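# The Doherty Delegate Conference Interpreting Set

When two governments sit down to argue over an old treaty, somebody at the table is nearly always waiting for the translation to catch up. We have been supplying interpreting equipment to foreign ministries, embassies and town-twinning offices for a good long while now, and the Doherty Delegate is the set we find ourselves recommending again and again — it's simple to put out, kind on the ears, and small enough to travel with a visiting delegation.

Fiona Leckie, who looks after our embassy customers, likes to say that a good headset is one the ambassador forgets to take off. We had that in mind all through the design. The earpieces are soft and light, the channel dial clicks so you can feel it under the table, and the volume stays where you left it after the coffee break.

**What you get**

- 4 interpreter consoles with gooseneck microphones
- 147 delegate receivers, each with an earpiece and neck cord
- Charging trays and power leads
- A printed setup guide in English, French and Arabic

The Delegate works happily alongside the older Numitz consoles many ministries still own, so there's no need to replace everything at once. If you're hosting something larger, such as a summit with press seating, the same base unit will serve up to 668 receivers, and we can add the extra ones to your order.

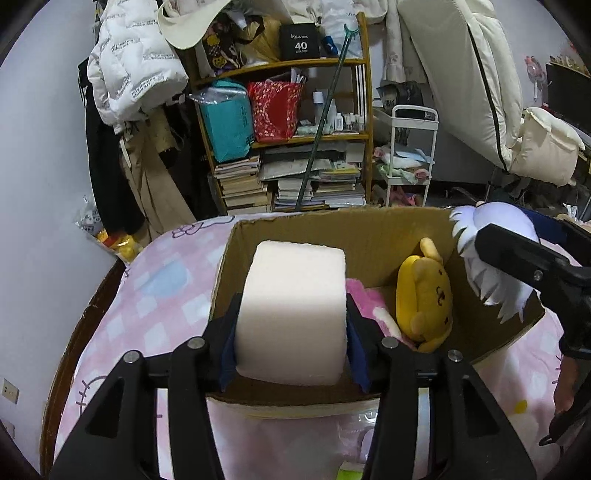

Spare earpiece covers come in packs of 900, which sounds like a great many until you have hosted a week of border talks! Order them with the set and they'll travel together.

Rental is available too, from a single afternoon up to a full month. July fills up early with treaty anniversaries and state visits, so do get in touch as soon as you have your dates, even if they're likely to move. Ask for Dae-han Ra for rentals or Fiona for purchases, and have your room plan handy if you can.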